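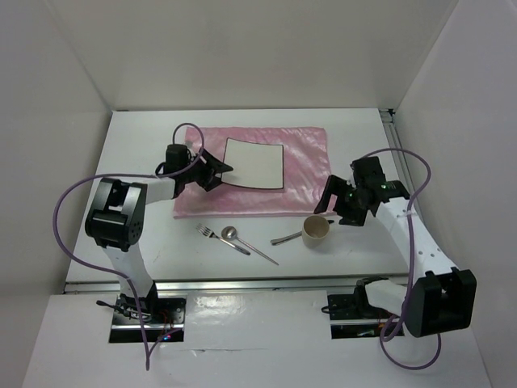 Home | Notebook | Rigs | Data | People

Sun 5 March

Place-setting task, second bench at Utdale. Both arms on teleop, Tiina driving, me on the log.

Layout for this block: pink cloth on the far half of the table, mat on the cloth, cutlery and mug on the bare surface towards the operator. Mug on the right arm's side. Start poses varied by hand between episodes. Mat angle is allowed to drift and we do not square it up before recording.

Episode ends when the mug and cutlery are on the mat and both grippers are open and clear. Operator presses the pedal. If the pedal is late, trim afterwards; do not re-record.

Problems:
- Fork slipped on pick-up, three episodes. Fingers were closing too near the tines. Tiina now takes it mid-handle. Slips kept and tagged "recovery".
- Cloth drags if the lower finger touches down before closing. Mali wants these kept as well. I would drop the ones where the mat goes with it. Not settled.
- Right wrist cable caught the elbow once at full reach. Stopped, rerouted, carried on. Episode deleted.
- Left arm lagging the leader slightly after lunch. Restarted the Clerkar bridge and it cleared. Cause unknown, see Kerttu's note from September, same symptom.

Count: over 700 usable in the set now, before Saadet's review. Too many of them start with the right arm. Next block to start on the left, spoon first, mug last.

Policy trained on the earlier part of the set still hovers above the mug and doesn't commit. Ritva suspects the pauses in my own episodes, where I was lining up by eye. Plausible. She will retrain without them and compare.

To do: spare finger pads from Riihimäki, rename the recovery tag so that Flastero can parse it.

Filed under: Bimanual, Data collection, Bench notes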